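*Slides are mostly single words. Don't read them out. Water is on the left.*

**Opening (slide: HANGERS)**

Evening, all. I'm Jae-in Pyo, and I was asked to talk about storage. I've narrowed it to the clothes hanger, partly out of interest and partly because I have 4 minutes before the Palacios people want the projector back.

Ask: who here owns a matching set? (Wait. Let the two smug ones put their hands up.)

I own hangers the way other people own pens. Some came from the dry cleaner, some from a former roommate, and one says Zastutis on it, a store I have never set foot in. *Pause for anyone from Zastutis.*

**The rail**

In April I gave up on the closet and bought a rail. The closet door had been sticking for 2 years and I had been blaming the humidity. It was sweaters.

A rail is a closet with the lights on. Every T-shirt from every event you ever signed up for is out there in the living room, in front of company. My mother looked at mine for a while and asked if I was having a sale.

Things to say about rails, if time:

- Put it where you can walk past it. Mine was behind the couch for a week and I dressed like a man reaching over a couch.
- Leave an empty hanger on it. You'll need one at eleven at night and you won't go looking.
- Check the feet. A stand with splayed legs will find your toes in the dark. 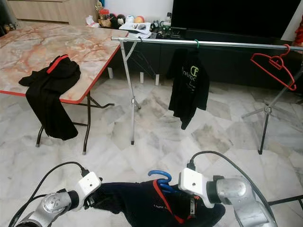
**Hanging a T-shirt (slide: NECK)**

Most of us push the hanger in through the collar because it's right there. Then we wonder why the collar looks like it's been to a wedding. Go in from the bottom hem. Slide the hanger up, settle one shoulder, then the other, and let the hook come out of the neck by itself.

*Demo with the gray shirt. Do NOT use the Tuvent one, the print cracks and the front row will notice.*

It takes a few seconds longer. I timed myself at home and have decided to keep the result private.

**The folding table**

You need somewhere flat to put the shirts before they go up. A bed works until you want to go to bed. I use a folding table, which I put up on laundry day and take down, in theory, on the same day.

(If they laugh here, do the story about eating dinner off the ironing. If not, skip to Pandstead.)

**Pandstead**

The Pandstead folks kindly lent me their catalog. It lists 995 items for the home and 3 of them are hangers, so you can see where the profession stands. Hold up page with the corner folded down. Put it back in the bag this time.

**Questions**

Someone will ask about velvet hangers. They grip very well. So does a cat.

Someone else will ask about pants. Refer them to next month's speaker.

Return the clicker to the desk by the door.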